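In Praise of the Bed as a Folding Table
by Daniyal Khattak

My mother folded everything on the ironing board, standing up, with the radio on. My aunt in Clellville used the kitchen table and made everyone eat late. I have tried both, and the top of the tumble dryer, and once the bonnet of a parked car in July, and I'm here to say with my whole heart that the best place in any home to fold clothes is the bed.

I know the objections. I've had them from relatives. The bed is soft, the bed is low, the bed is where you sleep and so anything left on it must be shifted by night. I think every one of those is a point in its favour!

Take the last one first. A pile on a chair can stay there for eleven days (I have done it, in the flat at Jatside, and by the end I was dressing from the chair and had forgotten I owned a wardrobe). A pile on the bed has a deadline. You get tired, you want to lie down, the clothes have to go somewhere. No other piece of furniture puts that sort of pressure on you, and it does it kindly.

Then there's the headboard. People talk about headboards as if they were only for leaning on with a book, but a good solid one is a bookend for clothes. You can stack against it far higher than you'd dare in the middle of a mattress, and the top edge will take a folded thing draped over it as well.

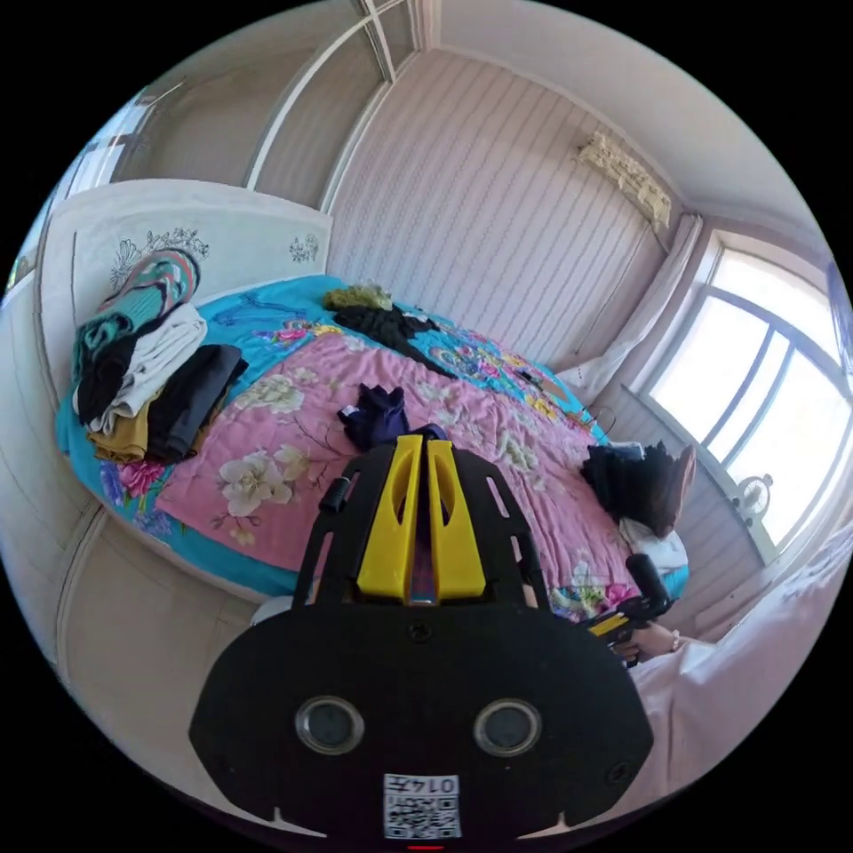

Start with the covers

I'd go further and say you should fold on top of a made bed, quilt and all. Pull the covers reasonably straight first. It takes almost no time and it gives you a proper surface, and after that even a half-finished job looks like a job somebody is doing. I'm very fond of a flowery quilt for this, the louder the better. A plain dark shirt on a pink quilt with big pale blossoms is the easiest thing in the world to see, and you find the sleeves and the hem straight away. Try the same shirt on a grey duvet and you'll be patting about for the collar.

I'd also defend clashing. A bright blue floral underneath and a pink floral on top is exactly how the beds were done in my grandmother's house on Tasside, and I have never understood the fashion for bedrooms the colour of porridge. Let the flowers argue. You're going to cover half of them with T-shirts anyway.

About those T-shirts. The great thing a bed has over a table is length. You can lay one out fully, smooth it from the neck down with the flat of your hand, and let the bottom hang over the side if it wants to. The slight give in the mattress holds the cloth where you put it. On my kitchen worktop a T-shirt slides about like a fish.

Sort by colour or by person or by drawer, I don't mind, though I've come round to keeping the darks together. Blacks and greys in one heap, and then the odd bright thing tucked at the bottom so you can spot which end you started from. Leave the fluffy and awkward things to one side until last. They don't fold so much as get persuaded, and they'll spoil a tidy stack if you put them in early.
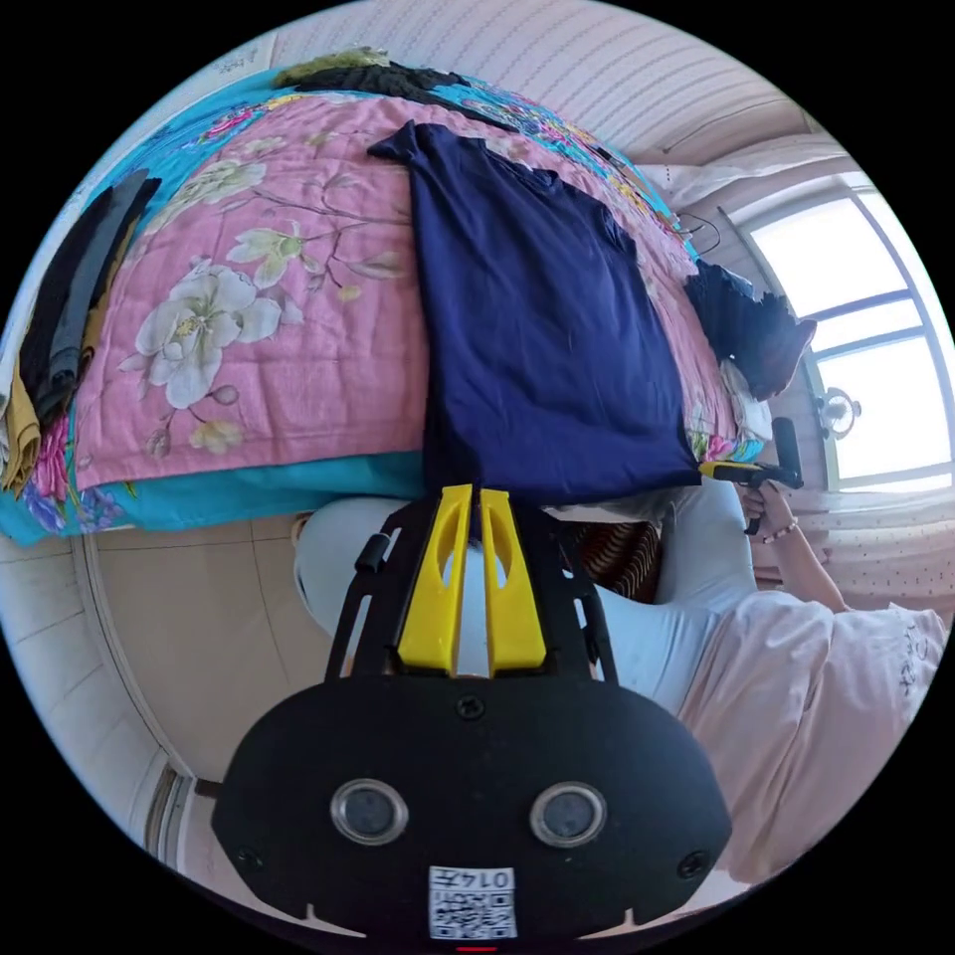
A navy T-shirt laid out flat, with the dark pile beside it and the fluffy one still waiting.

The other thing I love is that a bed has sides. Two people can work at it, one sitting and one standing, and talk the whole time. My cousin and I used to do a full week's washing that way, and I remember those conversations much better than I remember any we had over dinner. A small room is fine. You want to be able to reach the middle and you want a bit of daylight, and after that I wouldn't ask for more.

So the ironing board can stay in the cupboard for shirts with collars. For all the rest, make the bed, tip the basket out and get stuck in.

Comments (2)

gebreyes_m
Yes to all of this except the height. My back gives up after 5 shirts. I kneel on a cushion now and it's much better.

Pegbag
My cat reads "made bed with warm clothes on it" as an invitation, so it's the table for us. Agree about porridge bedrooms though!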